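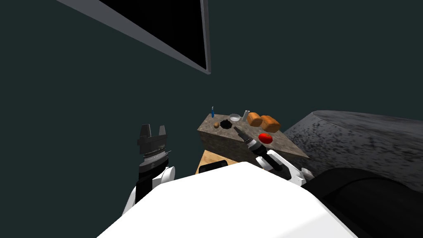 About Vodidik

Vodidik is a consumer research firm based in Dutinthorpe. We study how households spend, what they put aside and what makes them change a shop, a bank or a phone contract. Our clients are retailers, food producers, lenders and a few city governments.

We have 16 permanent staff and a network of interviewers who work by phone and in person. Most of the permanent staff are analysts. The rest run fieldwork, look after the household panel and keep the data in order.

How we started

The company grew out of a price survey. Mirjana Angelovski was working as a buyer for a grocery wholesaler and wanted to know why the same basket of goods sold well in one town and badly in the next. The published income figures covered whole regions, and the wholesaler's own sales records said nothing about people who shopped elsewhere. She started visiting stores on Monday mornings and writing down shelf prices, then asking shoppers what they had left over at the end of the month.

Slavica Petkov joined her to handle the statistics. The first report was sold to three clients, two of whom still buy it. Mirjana is now managing director and Slavica is head of research.

What we do

Household panel. Our panel has 3,000 households, who record their spending in a diary on paper or online. Each household stays for up to two years. We replace those who leave with others of similar size, age and location, so that results can be compared from one wave to the next.

Shelf price survey. We record prices for a fixed basket of 100 everyday items, from flour and cooking oil to batteries and dish soap. The basket is reviewed every April. When an item is dropped we publish both the old and the new series for one year.
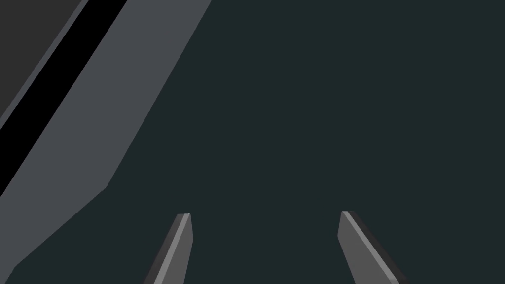 The survey covers supermarkets, discount stores, open markets and small neighborhood shops. Markets take the most work, as prices there can change between morning and noon and many sellers will only quote a price by the crate. Our interviewers go back twice on the same day and we use the average of the two visits.

Custom studies. Clients come to us with a question and we tell them whether we can answer it with the money they have. A typical study takes seven weeks, from the first meeting to the final tables. Recent subjects include store cards, spending on children's shoes, and how pensioners divide their shopping between large and small stores.

Nikolovski Index

The Nikolovski Index is our best-known product. It compares what households in each district can spend after taxes, rent and utilities – the part of income that a shop or a savings bank can hope to see. It comes out twice a year. Subscribers get the full tables by district, and a short summary is free to anyone who asks for it.

We are often asked whether the index is a forecast. It is a measure of the past half year. Some clients use it as one part of their own forecasts, and we are happy to explain the method to the people who build them.

How we work

Questionnaires are tested on a small group before they go out. If people read a question in two different ways, we rewrite it and test it again. Every report lists the sample size, the dates of the fieldwork and the exact wording of the questions. We also list refusals, which run higher for questions on debt than for anything else we ask.

Names and addresses are stored apart from answers. Clients never receive data on a single household. We do not sell contact lists, and we turn down studies where the survey is a cover for a sales call.

Tilska

Tilska is our reporting tool. Clients can log in, pick a district or a product group and download the tables. It replaced the bound reports we used to mail out, although a printed copy can still be ordered. New users get a one-hour introduction by phone – please book this through the office.

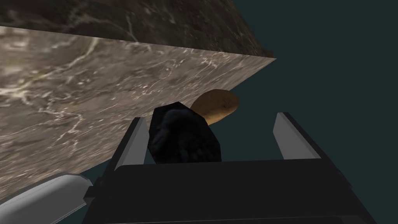 Marble-patterned block, computer rendering

Working with us

We hire interviewers throughout the year, mostly part time. Experience is useful but we provide paid training. Analyst jobs come up less often and are posted on our Careers page.

If you have been contacted by one of our interviewers and want to check that the call was real, ask for the study number and phone the Dutinthorpe office. The front desk will confirm it. Press requests about the index go to Slavica Petkov, and all other inquiries can be sent through the contact form.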